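Saturday at the Fluvville Makers' Fair

8/11/18
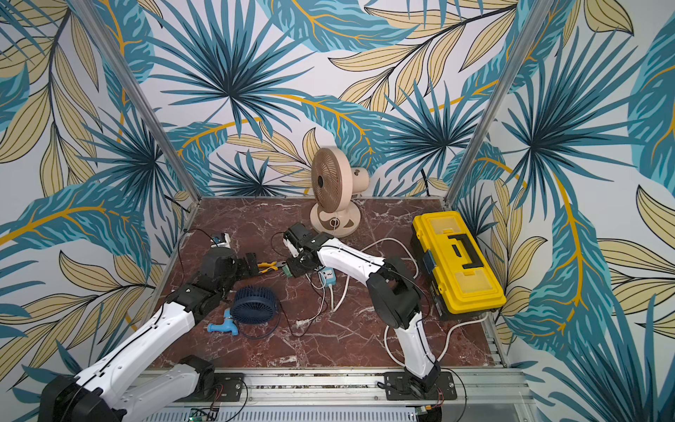

Palm leaf wallpaper behind a marble tabletop.

We drove up to Fluvville for the summer makers' fair, which is held in the old feed hall and the lot behind it. Doors opened at nine and parking was free on the grass. My sister came along because she wanted a door sign with changeable pieces for her front porch, and I went mainly to look at wood blanks and paint.

The hall had 40 booths this year and there were a few more outside under tents. Most of the sellers were from within an hour's drive. The first row was nearly all wreaths and candles, and we went through it quickly. The second row had the wood people, and that is where we spent most of the morning.

Anoma Pramanik had the corner booth with her seasonal porch signs. Each one is a round board with a slot in the middle, and you swap in a pumpkin, a snowflake, a tulip and so on. She cuts everything in her garage in Jomville and sands it by hand. I asked how many she had cut since May and she checked her notebook: 864 pieces, counting the small ones. The unpainted sets cost less than the painted ones, and she puts a card in the bag with the paint colors she uses. My sister bought a round sign with the fall set and ordered a winter set for pickup in the fall.

Across the aisle was Clidumik, a two-person shop that makes wall hooks and picture ledges. Their work is heavier and plainer. The ledges come with the screws already in the package, but not anchors, so plan on buying those if you have drywall. I liked the long ledge, though it was more than I wanted to spend.

At eleven Habibur Dewan gave a short class on stenciling in the side room. It cost $27 with materials. You paint a board, let it dry while he talks about brushes, then put down the stencil. His main advice was to use far less paint than you think and to dab it on – he had us wipe the brush on a paper towel until it looked almost dry. Mine bled at one corner anyway. He showed me how to clean the edge with a damp cotton swab, and it came out fine.

Lunch was from the Ranasinghe truck out back. The line was long, and they ran out of the vegetable rolls before we got to the window. We had rice and curried chicken at one of the picnic tables. There is not much shade out there, so bring a hat.

After lunch we walked the tents. There was one booth of hand-dyed yarn, a man selling birdhouses, and a family with printed tea towels. I bought two towels and a bag of unfinished wood ornaments to paint with the kids.

By the exit they were raffling a quilt. I put in one ticket, number 582, and did not win. The winner's name was read out at two.

A few sellers took only cash, and the nearest ATM is at the gas station on the main road. The aisles indoors are wide enough for a stroller. Anoma delivers free inside Fluvville and Jomville – outside that she ships, and the large rounds cost extra because of the box.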